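Frequently Asked Questions

Last updated 1/31/22

I get a fair few emails through this site, and a lot of them ask the same things, so I've put the answers in one spot. If yours isn't covered, the contact form still works (most days) and I read everything that comes in.

What is The Grulladora, and is it a series?

The Grulladora is my ongoing fantasy series about a lighthouse family on a coast where the tide only goes out once a year. There are two books so far, Cirkwood and Unance, and I'm well into the third. I get asked all the time how to say Unance. I say it "you-nance", but my own editor says it the other way and I've given up arguing!

Do I have to read them in order?

You'll have a better time if you do. Unance picks up the morning after Cirkwood finishes, and I didn't do much catching up for new readers because I find those chapters a slog to write (and to read, to be fair). If you've already started with the second one, keep going and treat the first as a very long flashback.

When is book three coming out?

September, if the edits behave themselves. The draft has gone back and forth more than I'd like, mainly over one chapter set at sea that I've rewritten so often I can recite it. I'll put the date on the home page as soon as I'm allowed to.

How long are the books?

Cirkwood is a bit over 200 pages in paperback. Unance is a good deal fatter. My favourite reader letter so far was from a woman who used it to prop open her laundry door for a whole summer and then finally got around to reading it.

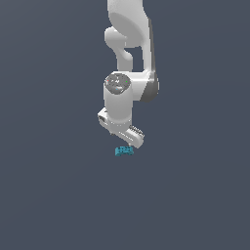
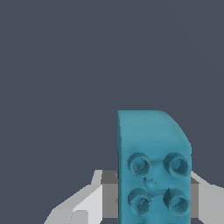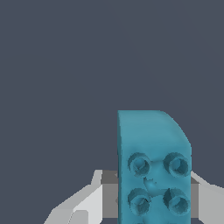 Are there audiobooks?

Only Cirkwood so far. It runs to 15 chapters, and they're all there, nothing trimmed. Unance is being recorded at the moment and I'll add the link here when it's ready. I don't read them myself, I've got a voice like a gate.

Where can I buy signed copies?

Through Faulkner Books, my local. Pop a note in the comments box when you order and tell them what you'd like written inside, and I'll wander down and sign it next time I'm in. Please spell names out in full! I have ruined perfectly good books by guessing at the number of Ls. They post overseas too, but it isn't cheap, so have a look at the postage before you get too excited.

What age are they for?

I wrote them for grown-ups, but I hear from plenty of teenagers. There's no gore to speak of. There is a drowning early on in Cirkwood, and the middle of Unance deals with a parent leaving, so have a flick through first if you're buying for a younger reader.

How many copies did the first edition run to?

1,540, which was an odd number to land on, and it came down to how much paper the printer had left. Those are the ones with the grey cover and the typo on the back. If you've got one, hang on to it, I've only kept a single copy myself and the cat has had a go at the spine.

Will you read my manuscript?

I can't, sorry. I used to say yes to everyone and ended up with a pile I felt terrible about for a year. What I can do is point you to a local writers' group, where you'll get much better feedback than mine anyway.

Will you come to our book club?

I'd love to, if you're within driving distance. Otherwise I'm happy to do it over video in the evenings. There's no charge for clubs. Send me a couple of possible dates and let me know which book you're doing, because I do need to re-read them (I forget who's related to whom).

Do you write every day?

Nope! On a good day I'll get 2,000 words down before lunch and keep half of them. On a bad one I weed the garden and call it plotting.

Can I use a passage on my blog or in a class?

A paragraph or two is fine, just name the book and link back here. For anything longer, or anything you're going to sell, please ask me first through the contact form.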